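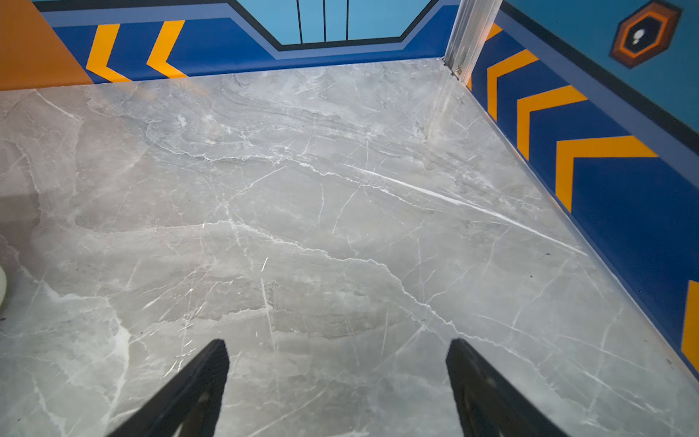 Funia Sounds: your questions, my answers

I get the same handful of messages every week, so I've finally put the answers in one place. Have a scroll before you email me (but do still email me, I like the company!).

What is Funia Sounds?
It's my music blog. I write up new singles, albums and videos, mostly Afropop and highlife with a bit of gospel when the mood takes me. It started as a list I sent to my cousins and it's now had more than 883 songs through it, which frightens me a bit.

How do I send you my song?
Use the form on the Submit page. I need a streaming link, your artist name spelt the way you want it, and a line or two about the track. Please don't attach the audio file, my inbox can't cope.

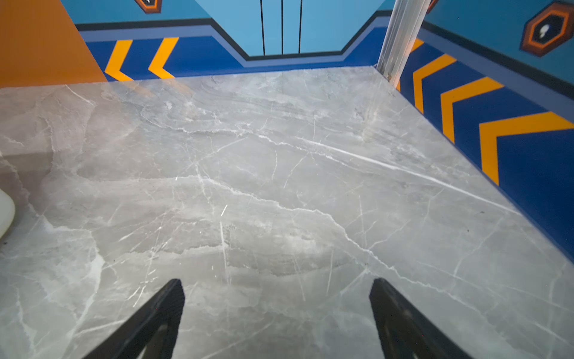 Grey marble pattern, white veins.

Do you charge for a write-up?
No, never. If somebody asks you for money in my name, it isn't me, so forward it over and I'll put a warning on the front page. The only things people pay for are the banner spots, and those are marked as adverts.

How long before I hear back?
Give it 2 weeks. I listen in the evenings, usually after nine, and May is always mad because everyone wants their summer single out. If you've heard nothing by then, send one reminder and I'll dig it out.

Why didn't you pick my track?
Could be anything, really. Sometimes I've already got three slow love songs lined up and yours makes four. It doesn't mean I hated it! Send the next one.

How does the Clolix Chart work?
Readers vote and I add it all up at the end of the month. One vote per email address. The last chart had 91 songs on the long list, and Prothero held the top spot with "Zenerlow", which I still can't get out of my head.
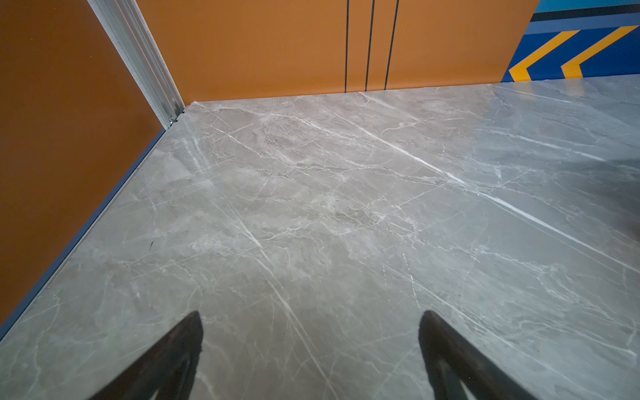

Pale veins on the floor, orange walls behind.

Can I write for you?
Yes please, as long as you love the music and don't mind me fiddling with your commas. Send me a review of any recent single, 500 words at most. I can't pay much, but I do pay.

Can I download songs from the site?
Not any more. I took the download buttons off and now link to wherever the artist wants you to go. A few of you were cross about it, and I do understand, but it's better for the people making the music.

You got a lyric or a credit wrong. Can you fix it?
Of course, and sorry! Tell me which page and what it should say. Producers especially, please shout if I've missed you off.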